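Open Day Safety Checklist, Robot Demonstration Area
Site: Mevus workshop, Trelano building
Stage: before doors open, with comments after the first walk-through

1. Floor and walkways
Walkway from the entrance clear: YES
Visitor line taped on the floor: YES, but one end has come loose near the coffee table. Please tape it again before 9.
Width at the narrowest place: 1,000 mm. This is acceptable to me, but a stroller and a wheelchair can't pass each other there.

2. Power and emergency stop
Stop button within reach of the operator: YES
Second stop button at the visitor side: YES, tested two times
Extension cords under covers: NO. One cord behind the Fotine stand is still open. Fixed at 8:30, I have checked it myself.

3. The cloth folding demonstration
Two arms work at one table and fold a cloth. The same program is shown in simulation on the big screen, so people at the back can also follow it. I asked the operator to stop the program in the middle of a fold, and to leave it stopped while I did my checks.
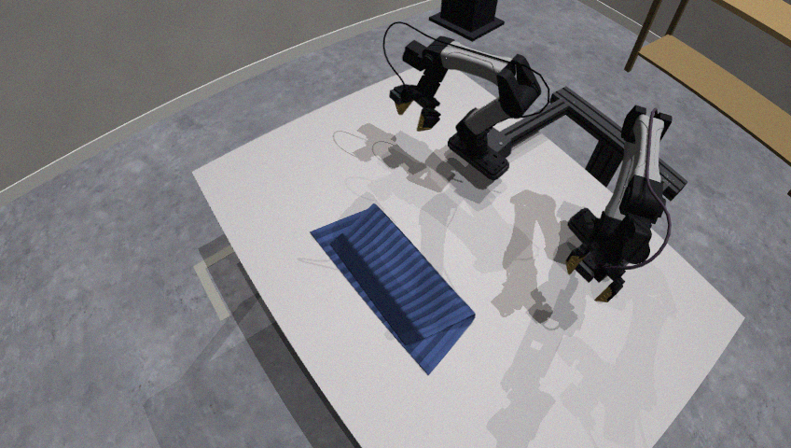
Speed limit set to the demonstration value: YES
Bolts of the mounting frame tight: YES
Cables free to move with the arms: YES, over the full program. I would still like one more cable tie at the second arm, if there is time.
Spare cloths kept away from the table: NO. They were in a box where the operator must lean over to take one. The box is now on the shelf.

4. Noise
Measured at the visitor line with the compressor on: 87 dB. This is too loud for children. The compressor must stay off during all talks, and ear plugs must be at the door.

5. People
Sign-in sheet ready: YES
Operator has read the Trnka instruction sheet: YES, signed
Visitors may touch the arms: NO, also when the power is off. Some parents will ask. The answer is the same.

6. Fire
Extinguisher tag number 784, inspection valid: YES
Back door opens from inside: YES, but it is heavy. Somebody should stand near it.

Result: may open when the tape in point 1 is repaired.

Contact: Mevus workshop office, Trelano building | © Mevus | Back to top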